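About Us - Skeventhorpe Robotics Club

Home helper robots, built mostly on screens, by pupils in years 8 to 13 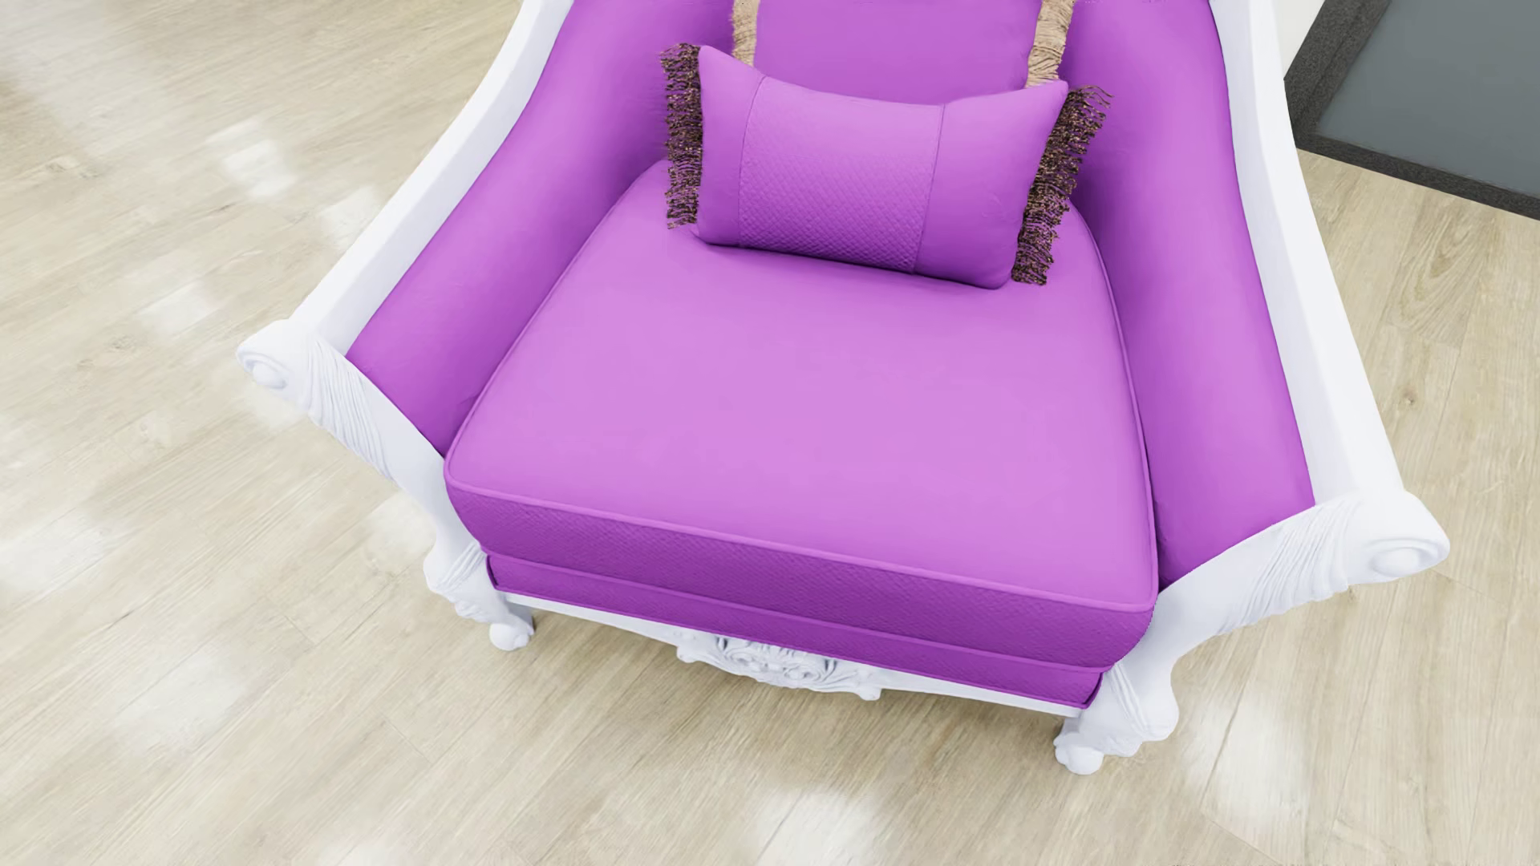
We are the after-school robotics club at Skeventhorpe. What we do, mainly, is teach a simulated household robot to tidy a living room. Picking things up, putting things back, not knocking over the lamp. All the practice happens in simulation first, in rooms we put together ourselves, and the furniture matters more than people expect. Plain square sofas are easy. So we go looking for awkward stuff. The purple armchair with the carved white frame is this term's favourite (also most hated). Two cushions at the back, the front one with dark brown fringes at both ends, and it's those fringes that cause the arguments. Where does the cushion end, for gripping purposes? Do you grab the fringe? You don't grab the fringe. Shiny floor as well, blurry white reflections all over it, and the vision group has had words about that.

How we got going

Started with one borrowed laptop and a wheeled kit that only turned left. No room of our own, so corridor, then the back of the library, then the food tech room when it was free. Nowadays we have Room 11 after the last bell, and a cupboard that locks if you lift the door a bit. The kit still turns left. It's on the shelf.

We moved over to simulation for boring reasons. Real arms are expensive and they break, and only one person can use one at a time. On screen everybody gets a go. You can drop a cushion a hundred times before tea and reset it with one key.

What we work on

The main project is called Barredo. It's the tidying robot. Barredo has a base, one arm and a gripper, and a list of jobs it is meant to do in a room. Straighten the cushions. Pick up the cup. Find the remote. Each job is scored seperately and the score goes up on the wall.

Barredo's current record on the cushion job is 1022 tries logged since October. We log every try, the bad ones too. Especially the bad ones. A try gets a short note: slipped, squashed, wrong corner, went through the chair. That last one is a simulation problem not a robot problem, usually the collision shape is too simple. Carved arms and curly scroll ends are murder for this. The chair looks lovely and the physics thinks it's a box.

Second project is Rutik. Smaller, newer, two years younger on average. Rutik is the scene builder. It takes a room and shuffles it: turns the chair a bit, moves the viewpoint, changes the light, swaps the floor. Then Barredo gets tested in the shuffled version. If it only works with the chair facing dead on then it doesn't work. The Rutik lot have so far made 3614 room layouts, and a fair few have a table on the ceiling. Being fixed.

There's also a small hardware group. They build grippers out of card, string and printed parts and try them on real cushions from home. Different thing from the screen, real fabric bunches up and sags. They write down what the simulation gets wrong and pass it over. Sometimes politely.

A normal session

3.40pm, in, bags along the wall. Quick round of who is doing what. Then groups. Younger members start on scene building as you see results fast and don't need much maths. Move on to control when you want to, or don't, plenty stay with scenes right through and are very good at it.

At ten to five everybody stops and each group shows one thing. One thing, on the big screen, working or not. Then log files saved, machines off, chairs up. Out by five.

Things you'll learn whether you meant to or not:
Writing Python that somebody else can read
Naming files properly
How a camera model sees a cushion the same colour as the chair it sits on
Reading a log
Sharing a desk

That colour one has kept us busy all term. A purple cushion on purple upholstery, with another purple cushion behind it. Sorting by colour gets you nowhere much. We have been trying edges and texture instead, the front cushion has a quilted sort of panel in the middle and smooth ends, so there is something to go on. Results mixed. Good from straight above, poor from the side.

Competitions

We enter the Trernus Home Robot Challenge each spring, schools section. It's run entirely in simulation. You send in your code, it gets run in rooms you have never seen, and you find out how you did with everyone else. First year we came nearly last. Last year we came sixth and won the prize for best written log, which we are prouder of than we let on.

Teams are up to 2 per school. We pick by who wants to do it and can make the extra sessions, not by marks. Everyone else helps with testing, and there is lots of testing.

Who can join

Any pupil in year 8 or above. No experience needed. You don't need a computer at home, and you don't need to be top set in anything. If you can already code, great, you will be asked to help people. If you're more into drawing or 3D modelling come along too, we are short of furniture. Awkward furniture please. Tassels, curved legs, glass tops, anything shiny.

It's free. Snacks are bring your own and stay away from the keyboards.

For parents and carers

Pupils sign in and out at the door. If yours needs to leave early a note in the planner is fine. Late bus runs as usual. The hardware group uses glue guns and small cutters, always supervised, and there's a form for that which needs to come back before they start, we do chase.

We hold an open evening at the end of each term. You can drive Barredo round a room yourself and have a go at the cushion job by hand with a game controller. It's harder than it looks, most adults go for the fringe.

Getting in touch

Leave a message at the main office marked Robotics Club, or turn up at Room 11 after school. Old laptops gladly taken if they still charge. We'd also like a second large monitor, the current one has a green line down it and we've stopped noticeing.

Kit list and the joining form are on the Clubs page.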